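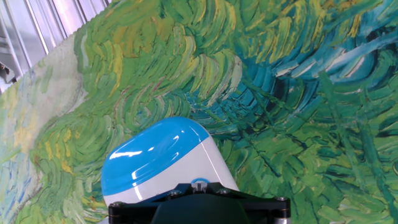 Figure 3. Wrist camera view with the printed backdrop behind the gripper. The gripper housing and its black mounting plate are at the bottom.

4.2 Demonstration collection

We collected demonstrations in two ways. In the first, the operator held the arm near the wrist and moved it through the task by hand. In the second, the operator drove the same arm by remote control using the Jurkik interface, with the wrist camera stream as the main view. Both sets were recorded in the Mahrous cell under the same lighting.

The full set holds 3,064 demonstrations from 18 operators. After removing recordings with dropped packets or early stops, 2,851 remained for training. Hand-guided recordings were shorter, but operators tended to pause before each grasp to change their grip on the arm. We kept these pauses in the data and trimmed only the still segments at the start and end.

Backdrops were swapped between sessions to keep the policy from relying on a plain background. The painted print in Figure 3 has dense brushstrokes in greens, yellows and blues, and it was the hardest of the set for the Dultunau tracker – features on the print were often matched to the wrong stroke after a fast wrist turn. We therefore took the arm pose from the joint encoders in all sessions and used the tracker only as a check.

The gripper housing stays in the wrist camera image. We did not mask it, and the same crop was used for training and for the tests in Section 5.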